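Inspection before release of evaluation set, project Odlow, two-arm kitchen counter task
Inspector: Guangming Yin
Date of inspection: Tuesday, March 20, 2018
Simulator: Setance. Controller under test: Delereck. Real cell: Villalba, not powered during this inspection.

Marks: [x] checked and accepted, [ ] open, [n/a] does not apply to this set. Please write your comment under the item and leave the old comments, also when they are wrong. Last time some were deleted and I could not follow why the item was closed.

## A. Purpose and limits

- [x] A1. The question of the evaluation is written in one sentence.
 Comment: "Does the contact penalty lower the number of unwanted contacts between an arm and the counter or between the two arms, without making the grasp success worse?" I accept this. The earlier version had the word "safer", and I asked to remove it. We measure contacts in a simulator and we should say contacts.

- [x] A2. Baseline and new method use the same start states.
 Comment: Compared the start files of the 352 episodes. They are the same for both methods, including the object poses.

- [x] A3. The stopping rules were fixed before the first run.
 Comment: Yes, they are in the plan from September. Rule 4 was changed after that, see C3.

- [ ] A4. The report says clearly which results are simulation only.
 Comment: It is said in the abstract and then forgotten in the discussion. The paragraph on "handling near people" must go. There are no people in any of our episodes.

## B. Scene and objects

- [x] B1. Counter surface is a fixed body and does not move under load.
 Comment: Pressed with both arms at the force limit. No displacement in the log.

- [x] B2. Collision shape of the counter agrees with the visible shape.
 Comment: Good on the flat area. At the back corners the visible counter angles inward and the collision box does not, so an object can rest on air for a short distance. It happened in the drop test. I do not think it changes the result, the task objects start far from there, but it should be in the list of known problems.

- [x] B3. Surface pattern has no influence on the object detector.
 Comment: The detector was run on the marble with and without the veins. The orange-tan parts of the veins gave a few weak detections for fruit, all under the threshold. Accepted. If somebody lowers the threshold, this item has to be opened again.

- [ ] B4. Dark objects are separated from dark robot parts in the segmentation.
 Comment: This is the most serious finding of the section. When a black part and a black object are near each other, the mask often joins them into one, and the distance between arm and object is then reported as zero. The contact counter uses the physics engine and is correct. The clearance plot uses the mask and is wrong.

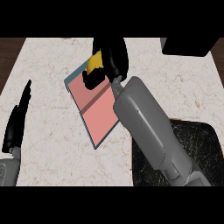 Comment, continued: I propose to compute the clearance from the body poses, as we do already for the self-collision check. The function exists. Until this is done, the clearance figure should be taken out of the report. I know it is the nicest figure.

- [x] B5. Mass and friction of each movable object are recorded.
 Comment: Recorded. The banana has the same friction as the cup in the previous set, which looks like a copied value. I asked and it was intended, as a placeholder. It must be named as a placeholder in the table.

- [x] B6. No object starts inside another object.
 Comment: The overlap test passes for all start states.

- [n/a] B7. Liquids.

## C. Arms and limits

- [x] C1. Joint limits in Setance are equal to the limits in the real cell.
 Comment: Compared line by line with the printed sheet from Villalba. All equal, only the wrist of the left arm is more strict in simulation. This is the good direction, and I leave it.

- [x] C2. Speed limit is active in all phases.
 Comment: Also in the reset phase. In the previous set it was switched off during reset and one arm hit the counter before the episode started. The contact was then counted for the policy, which made the baseline look worse than it was.

- [ ] C3. Arm-to-arm distance rule is applied in the same manner for both methods.
 Comment: Rule 4 says that the episode stops when the distance between the arms is below the limit. For the baseline the distance is measured from the fingertips, for the new method from the whole gripper body. The new method is therefore stopped earlier. This works against our own result, so nobody was cheating, but it is still a difference and both must be run again with the gripper body.

- [x] C4. The idle arm holds its position.
 Comment: In the single-arm tasks the second arm is kept on its own side and should stay there. The drift over the longest episodes is smaller than what the encoder can read.

- [x] C5. Emergency stop command is accepted at each control step.
 Comment: Sent the stop at 20 random steps. All were accepted, and both arms stopped together. One remark: after the stop the grippers keep the last closing force. For soft objects this is fine. For an object with an edge I would prefer to discuss what the gripper should do, and with whom standing where. This belongs to the procedure for the real cell, see E2.

- [ ] C6. Grip force is logged with a unit.
 Comment: Column has numbers and no unit. I believe newtons. A checklist should not contain "I believe", so it stays open.

## D. Task "move the fruit"

- [x] D1. Success is defined by the physics state and not by the judgment of a person.
 Comment: The fruit must rest in the target area and the gripper must be released. Good definition.

- [ ] D2. A grasp which is also a contact with the board is counted correctly.
 Comment: When the fruit lies flat, the fingers must go down low beside it, and touching the board with a fingertip is almost natural. The baseline does it often. The new method avoids it and takes the fruit from higher up. In the present code every touch of the board is one unwanted contact, same as a hit by the forearm.

 I would like two classes. Class one is light fingertip contact during a grasp, and class two is everything else. With my quick recount by hand on a small part of the logs, the advantage of the new method remains in class two and becomes smaller. This has to be done properly on all episodes before we write any percentage.
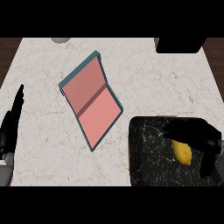 Someone will say that the light touch is also unwanted on the real arms, and I agree with this. The fingers are expensive and the board in the cell is hard. But the reader should be able to see both numbers and decide.

- [x] D3. Time limit is enough for the slower method.
 Comment: The penalty makes the motion slower near surfaces. No episode of the new method failed only on time after the limit was made longer. Same limit for baseline.

- [x] D4. Failed episodes are kept.
 Comment: All kept. The 5 episodes where the simulator itself crashed are listed separately and are not counted as success or as failure for either method. Start states of these are saved, please try them again when Setance is updated.

- [ ] D5. Failure labels are agreed between two readers.
 Comment: Only I have read them so far. "Slip" and "push away" are difficult to separate when the gripper hides the object from the overhead view. The second reader should use the contact log together with the view, and should not look at my labels first.

## E. Before transfer to the real cell

Nothing in this section is permission to run. The Villalba cell has its own form and its own signature.

- [x] E1. Controller version is frozen.
 Comment: Frozen version of Delereck is on the shared disk, read only.

- [ ] E2. Procedure for held objects after an emergency stop.
 Comment: Missing. See C5. I ask that first real runs use only soft or blunt objects until this is written and tried.

- [ ] E3. First run at reduced speed with one arm parked.
 Comment: Planned. The plan says "parked or powered off". These are two different states, and on our arms a powered-off arm sinks a little before the brake holds it. Please choose parked.

- [x] E4. Door switch and floor line of the cell were checked by the cell owner.
 Comment: Report received. I did not check them myself.

- [ ] E5. Persons present know the stop words.
 Comment: To be done on the day. We have agreed on "stop" only. The previous group used also "hold", and one visitor understood that he should hold the object.

## F. Result of inspection

Release of the set for internal use: yes.
Release together with the report: no, open items A4, B4, C3, C6, D2 and D5 first.
Use for the real cell: no, E2, E3 and E5 also open.

General comment. The main result looks real to me. Forearm contacts with the counter go down in all object layouts, and I could not find a layout where the new method hits something which the baseline avoids. The grasp success is the same within the noise of the seeds. What I do not accept yet is the size of the improvement, which depends on C3 and D2, in opposite directions. Please do not put a number in the slides until both are repeated.

For C3 it is enough to change one line in the configuration and run again overnight. For D2 the logs have already all what is needed, no new runs. I can do D2 when somebody gives me the unit from C6, the threshold for "light" needs it.

G. Yin

Added after reading by second person: B2 known problem is now in the list. B5 table corrected. Other items no change.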